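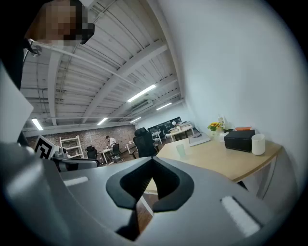 Figure 1. The gripper over a brown wooden floor.

Family Notices in the Pravmont Paper
Lech Szczepańska

For this project I read 254 death notices from the newspaper of Pravmont. I wanted to learn which words families use in honour of a parent. Most notices name the birthplace first, then the marriage, then the grandchildren. Only six mention a favourite hobby – usually fishing or curling. The Tomaszewski notice was the longest, and it took me two evenings to read it well. In June I will add the notices from Lolano.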